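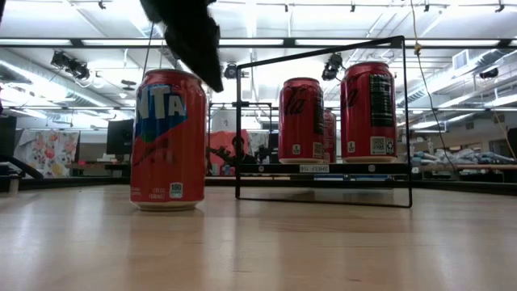 **Where does the deposit money sit between the sale and the return?**

"In a separate account held by the operator," Iwona Pawlak said. "The store collects it from the customer and passes it on with the monthly statement. It's never counted as store revenue."

Pawlak runs settlement for the container deposit program in Udlow, which went live on January 1, 2022 and now covers 146 stores. Her office is two rooms over the Bedel depot. Most of her week goes to differences between what stores say they took back and what the depot weighs in.

The differences have dull causes. A store closes out a bag at the end of a shift, the label prints with that day's date, and the truck comes two days later. If the month ends in between, the claim falls in one period and the weight in the next. "On paper the store is short in one month and over in the next," she said. "It nets out, but the software flags both."

For the first year the program paid claims on the store's own count. It then moved to depot weight with a sample count, one bag in every eight. Pawlak argued for the change. Hand counts at the register ran high on busy days and low on quiet ones, and there was no way to correct for it afterward.

Weight has its own trouble. Containers come back with liquid in them, and a small amount left in each one is enough to move the total for a bag. The depot drains and reweighs any bag over its limit. Steel is pulled out with a magnet before weighing. Glass is handled by the crate and never goes over the same scale. 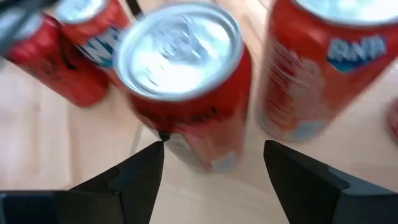
*Red drink cans on a wooden surface.*

Asked how disputes are settled, Pawlak opened a file from the Kurtuluş grocery, a small shop on the east side. It had claimed 933 containers in a single pickup in March. The depot's figure came out 275 lower.

"One bag was missing from the manifest," she said. "It had been scanned at the shop and not at the dock. We found it under the next load, still sealed, with the label facing down." The shop was paid in full the following week. Drivers now scan each bag a second time when it comes off the truck - a step that adds a few minutes to each stop at the dock.

She was less patient on the subject of handling fees. Stores are paid a flat amount per container, the same for a supermarket with a return machine as for a counter where the owner does the sorting. "The machine compacts. The counter doesn't. A small shop fills its back room three times as fast and gets the same fee for it." She would like a second rate for uncompacted returns, paid by volume. The operator has the proposal and has not set a date to look at it.

Trarkstead, the next town over, plans to join with one central return point and no store returns at all. Pawlak expects settlement there to be simple and the return rate to be lower. The site is designed for 700 bags a week.

"They'll have one scale and one set of books," she said. "I'd want to see the parking before I said anything else about it."

Trarkstead's claims will go through the Bedel office until it hires its own clerk.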